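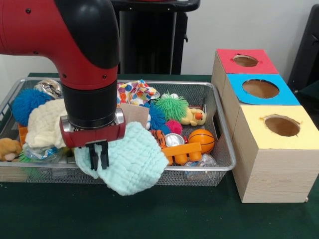
Sorting mixed trays: Kyriaki Vasilakis on soft goods

Kyriaki Vasilakis manages intake at the Dirkalbridge toy library, where donated items are held in wire-mesh trays until they are graded. She works to a limit of 15 minutes a tray.

"Textiles come out first," she says. "Crochet and open knits catch on mesh and on each other. Lift straight up, from the middle of the piece. If you drag it over the rim you pull a loop."

Knitted and crocheted cloths go to a flat rack. Plush is kept separate and checked at the seams, then around the eyes and beak or nose. A tiger and a duck are graded the same way, although colour matters for washing: orange and black plush is done cold, on its own.

Spiky rubber balls are her least favourite category. "The soft spines hold lint. We rinse them in a colander and air-dry them for 12 hours. A torn spine is a reject."

Foil, cardboard and clear plastic bags also turn up among the toys. Cardboard is flattened for recycling. Bags are removed before a tray is moved to the shelves, as small parts get lost under them.

Eifion Bevan, who handles storage, would prefer trays no wider than 600 mm. Vasilakis disagrees. "A narrow tray gets stacked higher, and then the plush is crushed. I'd sooner have the width and put less in it."

The grading sheet is due for revision in November.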